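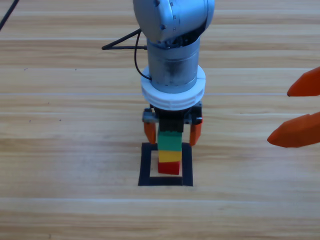 The Long Afternoon in Julunton

By early September the light in Julunton goes the color of weak tea, and the whole town moves outdoors to eat. I came for one night and stayed for seven, and I'd have stayed longer if the bus to Collado hadn't been so cheap and so punctual.

The thing to know is the plum market. It fills the street behind the old bus station from first light, and it smells wonderful – sugar, damp cardboard, coffee from the kiosk on the corner. Growers drive down from Flodton with small purple plums that bruise if you look at them wrong, and they'd much prefer you eat one on the spot than carry a bag home. I ate a lot of them on the spot!

From the market it's a 30-minute walk up to the Irkisix overlook, steep at first and then lovely, with stone walls on both sides and blackberries hanging over them (take a container). The path tops out at 925 feet, and on a clear day the river shows all the way to the Collado bridge. Bring a sweater, even if the valley is baking.

Dinner is dumplings, and you should not argue. The place by the footbridge fills them with plum and soft cheese, boils them, then fries them in butter until the edges catch. There's no sign outside, so look for the green door and the line of people. They close when the dough runs out – some nights that's well before dark.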